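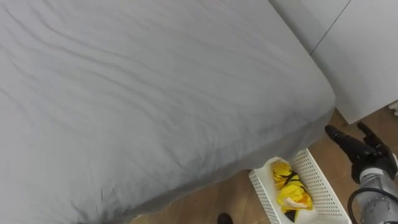
August, notebook 3, fabric shrinkage

Second wash on the Metumer cotton jersey. Cut length before any washing was 500 mm between the stitched marks. After the first wash and line dry it measured 489, so 11 mm gone along the length. Width hardly moved. Second wash took off less than I can read reliably with the steel rule.

Same program as before, 40 degrees, half dose of powder, no softener. Spin turned down one step. I let the pieces lie flat overnight before measuring – the first time I measured them straight off the line and got readings that drifted as they relaxed.

Miyuki Nakajima asked whether the elastic goes in before or after the pre-wash. After. The Skida elastic is sewn at a stretch and the gathers get uneven if the jersey shrinks under it. She has the corner template and wants it back with the seam allowance marked, so please don't trim it.

Barrios sample (the heavier one) weighs 313 g for the test square, dry. Not washed yet. It frays more than the jersey and will need overlocking first. Thread tension on the overlocker was set too tight when I got to it at 4:30, upper looper especially. Backed it off and ran a scrap, fine now.

Irnemum still owe us the second dye lot. Leave the bottom shelf clear for it.

To do: wash Barrios square, remeasure jersey after third wash, new needles (ballpoint, 80).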